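Table Linen & Plates

March | By Maritza Palomino

Print this page | E-mail to a friend

Gundstead Green Tablecloth, 70 inch

A tablecloth has one job, and the Gundstead does it in a green you will not lose in the wash pile. Hemmed on all sides, machine washable, sold folded. It keeps its fold lines through the first few dinners unless you own an iron and have feelings about it. Renu Rastogi in our returns department says creases are the top complaint - she also says a damp towel and a warm iron fix them in ten minutes.

The Plaren side plates are sold separately, singly or in packs of 3, in pale blue and pale yellow. Both have a raised rim, handy for peas and for guests who gesture. Mix the colors or don't. We have stopped giving advice on this after the letters.

Cloth $46. It also comes in a smaller size for card tables, which sells mostly to people who measured wrong the first time. 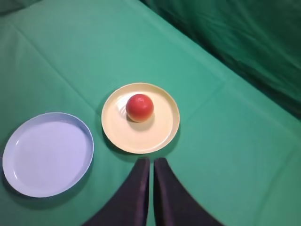
Cloths > Plain Colors > Green

Wash separately once, then with whatever you like. No bleach. Plates stack, and go in the top rack.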